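Review: Rurner pocket audio guide, old town walk, Sukside

Reviewed by Etornam Agbeko

Sukside is a river town with one long main street, a stone bridge and a brick grain mill that stopped work before most of the people living there were born. There is a walking route through the old part, and since May visitors have been able to borrow an audio guide for it from the desk in the Barros mill. The device is called the Rurner and is made by Prastico. I used it for the full walk and again the next morning for the part on the far side of the river.

Borrowing it

You leave a card or a 60 dollar deposit and sign a sheet. The deposit is returned when the guide comes back, and there is no other charge. The desk opens at 10 a.m. and guides have to be returned by 4:30 p.m., so anyone arriving after lunch should go there first and eat later. I was given a choice of wired earphones or the built-in speaker. Take the earphones. The speaker is fine in the mill but on the bridge the water drowns it out completely.

The device

It is a flat plastic handset on a neck cord, with a number pad, a green button to play and a red one to stop. There is no touch screen. At each stop you look for the small metal plate on the wall, key in the number and press green. I could work it with gloves on. The volume keys are on the left edge and are too easy to press when the handset swings against a coat zipper, and twice I thought the recording had ended when I had only turned it down.

The battery shows 3 bars. Mine started full and was down to one after the whole walk plus a good deal of rewinding. I would not count on it for a second walk the same day without charging.

There is a rewind key that jumps back a few seconds, and I used it more than any other button. There is no way to skip ahead inside a recording. If you have heard the introduction to a stop and only want the part about the flood, you have to sit through the introduction again.

The recordings

The English text is read by a man with a slow, clear voice who does not act things out. Most stops run two or three minutes. The longest is the one in the mill yard, which covers how grain came in by barge, how it was lifted to the top floor and what the millers were paid. I stood there for all of it and was glad of the bench.

The best stop is the dye house on the lane behind the church. From the street it is a plain wall with a bricked-up arch, and I would have walked by it. The recording explains that the arch was where the wet cloth came out on poles, and that the grooves low down in the stone were worn by the carts. They are still there if you crouch.

The weakest is the market square. It tries to cover the fire, the rebuilding, the town hall clock and the old inn in one go, and gives a list of mayors that meant nothing to me. Splitting it up would help -- the inn alone deserves its own number.

Some of the wording is stiff. "The edifice was subsequently repurposed" could be "the building later became a school," and the building did in fact later become a school.

Finding the stops

The paper map that comes with the guide is good, with street names large enough to read without glasses. Two things to know. The plate for the toll house is on the river side, not on the street side where the map puts its dot. And stop 491, which sounds as if it should be at the end of a very long walk, is simply the extra one about the bridge repairs. The first digit tells you which part of town you are in and the rest do not run in order. Florêncio Baptista, who was on the desk when I brought the handset back, told me the numbers were carried over from an older set of signs.

The route is level except for the steps up from the towpath. With a stroller or wheelchair you can go back over the bridge and use Mill Lane, but the recording gives directions for the steps only. That should be fixed.

Compared with doing it on your own

The information boards along the route cover perhaps a third of what is in the recordings. If you have an hour to spare between buses, the boards will do. If you have an afternoon, borrow the guide. I took roughly two and a half hours, with a stop for coffee.

Good: simple buttons, clear voice, free to borrow, dye house and mill yard stops.

Not so good: volume keys in the wrong place, no skipping ahead, overloaded market square stop, no step-free directions.

Rating: 3 and a half out of 5. I would use it again in another town, and I would go back to Sukside for the upper floors of the mill, which were closed when I was there.
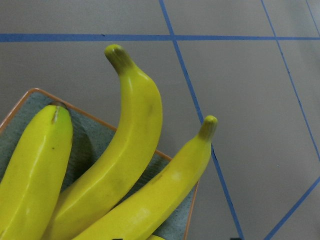 Sukside Old Town Walking Club -- Reviews and Routes Team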